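Setting up the Momgate cell, part two

November 23, 2018

I said in the last post that I would write up the simulated cell once it had settled down. It has mostly settled down. The robot is the two-armed one from Skamex, and for now it lives only on my computer, in a set of rooms I put together in October. The project is still called Momgate. I have stopped trying to rename it.

Most of the time since then has gone into the grippers. The model files came with the hand as a single solid piece, which was fine for looking at and no use for closing on anything. I split each gripper into a body and two fingers and gave the fingers their own collision shapes. Then I spent several evenings on the wrist view, because that is the view I use to check whether the fingers are lined up with what they are supposed to hold.

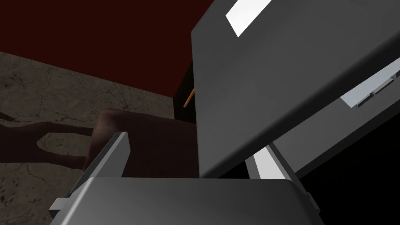 My first set of collision shapes was too detailed. Every small step and curve on the fingers was in there, and the simulator had to work through all of it each time something came close. When an object touched two steps at once it would start to shake, and then it would leave the room at high speed. I replaced the shapes with plain boxes on the inner faces and kept the detailed mesh for display only. The shaking stopped the same night.

Friction was next. I had it set far too low because I had copied the value from the floor. Mirjam Marti, who wrote the old Tarnotano scripts I still use for loading scenes, told me to give the finger pads their own material and leave the rest of the hand alone. That took five minutes. I had been changing the closing force for two days before that.

For anyone doing the same job, these are the values I ended up with. They are from my notes and they suit my machine and my step size. Yours may need something else.

Solver steps per second: 333
Settling steps before the first command: 3000
Contact shapes on each finger: 1 box
Closing speed: 5 percent of maximum

The settling steps matter more than I thought. If the arms get a command while the furniture is still dropping the last bit onto the floor, the log fills with contacts that mean nothing. I went through 43 runs looking for a fault in the left arm before I noticed that every one of the bad contacts came before the first move.

After that I set the start pose. Both arms come up in front of the body with the grippers open, far enough apart that the head view has a clear line to the furniture between them. My earlier pose had the hands lower and closer in, and they covered most of what I wanted to look at. I also matched the right arm to the left by copying the joint values and flipping the signs by hand. Two of the joints don't flip, so check each one.
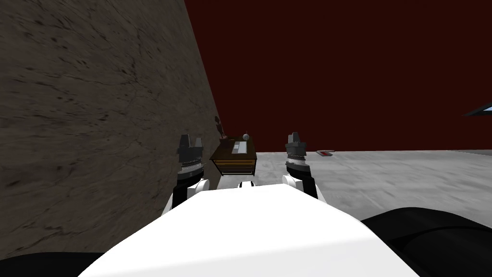 What is left to do

The walls need new collision boxes. They are still using the ones from the Moser room pack, and those stick out a little past the surface you can see. An elbow can stop against nothing, and it took me a while to find out why.

I also want to save the start pose as a file of its own. At the moment it sits inside the loading script, and I have overwritten it twice.

The base has not been driven yet. I will keep it locked until the arms have gone through the full set of reaches without an error, and then start with short moves on the open part of the floor.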